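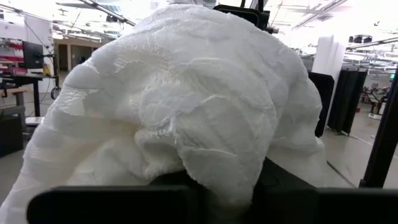 Figure 3.1 White fabric with a scalloped, floral lace pattern.

Chapter 3
The Director for Hire

Viola Galli had made two films when Hedegaard Pictures called. Both were about divorce. The studio wanted her for Jondidov, a fantasy with a talking river, a war between moons and a release date that had been announced in January, before there was a script. She took the job. Most people would.

Pairings like this puzzle audiences, who assume a studio picks a director the way you pick a plumber, by asking who has fixed this sort of leak before. Sometimes it does. But a big franchise film arrives with much of its look already settled. The effects houses have been booked, the toys are in development, and the large battle in the third act may be well underway before the director has found the parking lot. What the studio still lacks is somebody who can get two actors to talk in a room — and a name that makes critics hopeful for a week or so.

This chapter looks at what each side gets from the deal. We begin with the contract, and in particular the clause on final cut, a right that is discussed far more often than it is granted. We then follow Galli through 11 weeks of reshoots, during which her editor, Corrado Melis, was sent 102 pages of studio notes. Three of those pages, by his account, agreed with each other.

The last section turns to Altent, a small thriller Galli made afterward with a crew of 50 and no moons at all.

Before reading on, write down the last franchise film you saw and the name of its director. If you had to look up the name, keep your note. You will need it in Section 3.2.

Key terms: final cut, reshoot, director for hire, previsualization, tentpole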